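Doditcombe Building Trust
Home > Our rooms > Gallery > The Upper Room

The Upper Room: ceiling and floor

The Upper Room occupies the whole of the first floor of the Doditcombe building, above the reading room and the public entrance. It was returned to regular use in November after a programme of repair to the ceiling, the floor and the electrical services. This gallery page forms part of the Trust's record of the work and is intended for hirers, neighbours and former users of the building who wish to know how the room is now arranged.

The room was built as a grain and seed store and later divided into offices. The partitions were removed at an early stage of the present works, together with a suspended ceiling of mineral tiles which had hidden the structure above for many years. The design was prepared by Dumitrescu, whose brief was to keep the full height of the room, to leave the beams in view and to avoid any fixing that could not later be taken out without damage.

Floor area: 260 square metres
Access: main stair and lift, both from the public entrance
Ceiling contractor: Stedex
Flooring contractor: Skokulov

The ceiling

The beams and the surfaces between them are finished in the same white. An early proposal to pick out the beams in a darker colour was set aside once sample areas had been viewed by daylight and again at 7 p.m. under the lamps. Cables and conduits have been left exposed and run along the beams and across the spaces between them. They were kept dark so that the electricians can follow each run from the floor, and the Trust considers that they sit comfortably enough against the white.

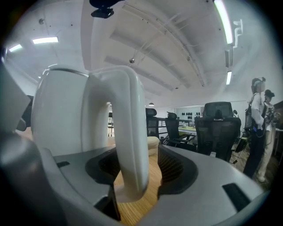 One former tenant of the offices wrote to ask whether the cables would be boxed in at a later date, remarking that the old tiled ceiling had at least been tidy and that a public room ought to look finished. The letter added that the height was a great improvement all the same, and that it had come as a surprise to learn there were beams up there at all.

The Trust has replied that no boxing is planned. Enclosing the runs would reduce the height between the beams and would require an opening to be cut whenever a circuit was altered. The position will be looked at again when the lamps are next replaced.

Three wide beams, with the cable runs beside them.
Hirers should note that nothing may be hung from the beams, conduits or existing ceiling fixtures. Banners and display panels may be placed on free-standing supports, which are available on request.

The floor

Pale wood, with a warm tan grain.
The offices had been carpeted throughout, and the boards beneath were found to be too worn and too uneven to keep on show. Skokulov laid the present floor over a levelled base, working from the stair end towards the far wall. In all, 383 boards were delivered to the building, and 19 were left over at the end of the work. These have been stored on the ground floor for future repairs — a modest stock, but one that should allow damaged boards to be replaced from the same batch.

The pale finish was chosen with the ceiling in mind. Light from the windows is carried well across the room, and during the day the lamps are often needed only at the stair end. The floor does show marks more readily than a darker one would, and hirers are asked to observe the following.

Furniture should be lifted and carried, never dragged.
Chairs and tables brought in from outside must have felt or rubber feet.
Adhesive tape may not be used on the boards.
Spilt liquids should be wiped up at once with the cloths kept in the stair cupboard.

Sound and heating

Removal of the tiled ceiling has made the room livelier in sound. Speech carries clearly in small meetings, although music groups have found the far end rather loud. Stedex has been asked to advise on absorbent panels for the end wall. Any such panels would be fixed to the wall only and would leave the ceiling as it is.

The taller room also takes longer to warm. Heating is therefore switched on one hour before the start of each booking in winter, and this hour is not charged.

Further records

Drawings of the room before and after the works may be consulted in the reading room during opening hours. The Trust holds about 1,000 sheets relating to the building, and requests for particular drawings should be made at the desk in advance. Enquiries about hire should be sent to the bookings office.

Back to Our rooms
Next gallery: The Reading Room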